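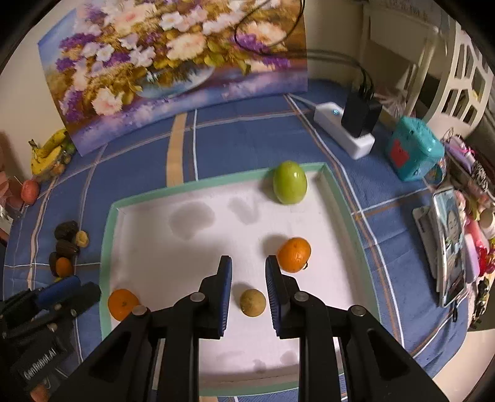 Ticket 200 - Horklow settlement attitudes survey, wave 17. Respondents on the Vulus online panel were shown the same question twice, once before and once after the news excerpt. The question is the one on whether the country should accept more or fewer refugees. The warm-up item loads and records normally. The fault starts on the next screen.

Reported: Saturday, 9.40 am, by the Dullance fieldwork desk. Priority: high.

Checked: routing file against the signed-off questionnaire. The skip for permanent residents points to Q12 instead of Q26, so they go back through the attitude block. Citizens are not affected.

Tried: cleared the cache and republished. No change. Edited the skip by hand - test cases now go to Q26.

Outstanding: Zeman to decide whether the second answers are dropped or kept in a separate column. Do not weight the March data until this is settled. The labour market module is fine to release.

Status: open, waiting on client.

Home | Tickets | Surveys | Data requests | Log out

© Dullance Research Support | Contact the help desk | Back to top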